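Why Do Clothes Crumple?
A Prillura Discovery Page for readers aged seven to ten

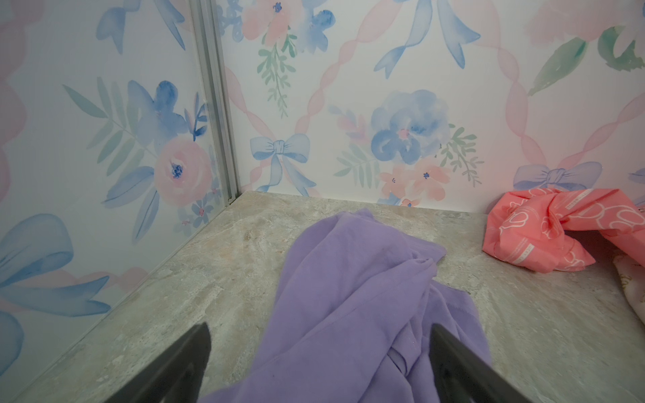
Crumpled clothing on a marble-patterned floor, with flowered wallpaper behind.

Most people have left clothes lying on the floor at some time. Perhaps you have picked up a favourite top from the corner of your bedroom and found it covered in folds and creases. This page explains what is happening inside the cloth, and how to look after clothes so that they are ready to wear.

What is cloth made of?

Cloth is made from fibres, which are very thin strands. Cotton fibres come from a plant. Wool fibres grow on sheep. Other fibres, such as polyester, are made in factories. Fibres are twisted together to make yarn, and yarn is then turned into cloth.

There are two main ways of doing this. In woven cloth, the yarns cross over and under one another, like the strips in a paper mat. In knitted cloth, the yarn is pulled into rows of little loops. The lavender garment in the photograph is a soft knit. Because loops can open and close, knitted cloth stretches easily and bunches into loose, rounded folds.

Why does it fold up?

A sheet of cardboard can stand on its edge, but a T-shirt cannot. Cloth is too floppy to hold itself up, so gravity pulls it down until something stops it. When it lands, some parts arrive before others, and the rest settles on top. The result is a heap. If you drop the same jumper twice, you will almost certainly get two different heaps.

Look at the coral-pink fabric near the back wall. It is printed with white outlined shapes. On a flat piece of cloth, a printed pattern is easy to follow. In a heap, parts of it disappear into the folds, and it can be difficult to say whether a shape is a heart or a flower.

What is a crease?

A crease is a fold that stays behind after the cloth has been opened out. When cloth is squashed, its fibres bend. Some spring back at once. Others remain bent for a long time, especially if the cloth is damp or has something heavy resting on it. Heat and steam help the fibres to relax, and this is how an iron works. An iron is very hot and should be used only by an adult.

Try it yourself

You will need two old cotton handkerchiefs and a heavy book.

Crumple one handkerchief into a ball and place it under the book. Lay the other flat on a table. Wait until the next day, then open out the first handkerchief and compare the two. Draw the creases you find. Boglárka Rácz, who prepared this activity, suggests repeating it with a piece of knitted cloth and keeping both drawings.

Putting clothes away

Pick up one item at a time and shake it gently. Turn the sleeves the right way out. Place anything that needs washing in the hamper, and fold or hang the rest. Small items can be rolled instead of folded.

Words to know

Fibre: a very thin strand used to make yarn.
Yarn: fibres twisted together into a long thread.
Knit: cloth made from loops of yarn.
Crease: a line left in cloth by a fold.

Text by Veronika Oláh. Teachers may copy this page for classroom use.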